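Category: Talks | Remembrance

Notes for Fernside, Tuesday, August 29, 2023

Say hello, thank Torres for the tea. Go slowly!

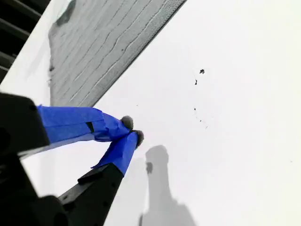
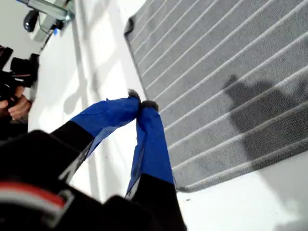
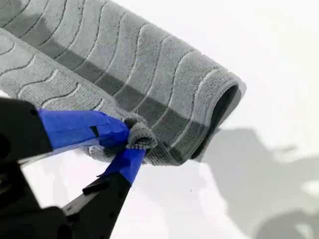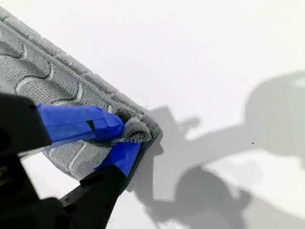
So, I'm talking about Sérgio Rocha's eulogy (he was 80, my old neighbour). I wrote 5 pages and read out one. Pause. Tell the bus story, then ask who's had to write one.

Last bit: ring the family before you start writing. Questions.

32 shares | 4 comments

Recent talks
Wording a death notice
Hymns at Vukodwood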